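Parham Users' Board > Backup and Recovery > Contacts missing after handset replacement
Thread opened 3/23/24

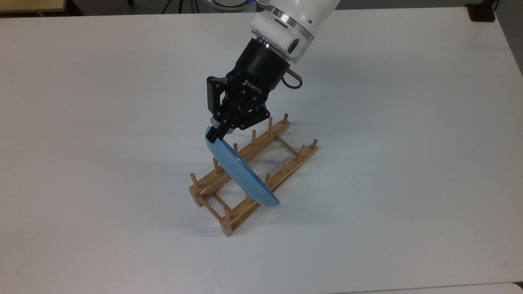
Can contacts be recovered from an old backup without overwriting everything now on the phone?

Selective recovery is possible, provided that a complete backup was made before the contacts were lost. The backup is opened on a computer, the contacts are exported to a separate file, and only that file is loaded on to the handset. Messages, photographs and settings added since then are left alone.

Posted by: Board_Desk
The wording above has been fixed to the top of this section at the request of members. Replies follow in the order received.

Posted by: skaushik
I should be grateful for advice on a particular case. My office replaced its handsets in the spring and mine was restored from the wrong backup. I have lost 17 contacts, all of them suppliers, and I hold 2 backup folders on the computer. The newer one was made after the loss. I do not know whether the older one is complete, as the computer was shut down at some point that afternoon. The folder opens, but the backup program shows no date beside it.
Sarita Kaushik, Clirdale office

Posted by: ledger_north
Please copy the older folder to an external drive before doing anything further. Several backup programs tidy away older folders when a new backup begins, and a folder removed in that way does not go to the recycle bin. Automatic backup should also be switched off for the time being.

Once that has been done, I would suggest opening the copy in Karutach. The free edition will list the contacts but will not export them. If the 17 names appear in the list, the folder is sound enough for the purpose.

Posted by: Chávez_Support_Reader
I cannot agree with the recommendation of Karutach. Members should not be directed to a paid program when the same result can be had at no cost. The complete backup may be restored to a spare handset, and the contacts sent from there as a single file. I have followed this method on 2 occasions and lost nothing.

Posted by: ledger_north
The method is a fair one where a spare handset exists. The member has not said that she has one. It should be added that a spare handset signed in to the same account may begin to synchronise at once, and the old address book may then be merged with the current one. Duplicates are the usual outcome.

Posted by: Chávez_Support_Reader
That is avoided by leaving the spare handset off the network during the restore. I accept that I ought to have stated this in my earlier reply. I remain of the view that payment should be the last step.

Posted by: t_orrin
May I ask whether the contacts were held on the phone at all? In many offices they sit in the mail account and are only displayed on the handset. In such a case the backup will not contain them, however complete it may be. Signing in to the mail account through a web browser and looking in the deleted items of the address book would settle the matter.

Posted by: skaushik
I thank all three members. The older folder has been copied to an external drive and automatic backup is off. I have looked in the mail account and the suppliers are not listed there, either under current or deleted items. I do not have a spare handset, although the office may be able to lend one in May. The free edition of Karutach opened the copy and lists the missing names. Two of them appear without telephone numbers.

Posted by: ledger_north
A missing number in the preview does not always mean that it is missing from the backup. Kindly open each of the two entries in full, as the preview shows only the field marked "mobile". Suppliers are often saved under "work".

Posted by: skaushik
Both numbers are under "work". I shall wait for the loan handset before paying for anything, and will post again if the export gives trouble.

Posted by: Board_Desk
The thread will be kept open until then. Members are reminded not to post telephone numbers or account names in their replies.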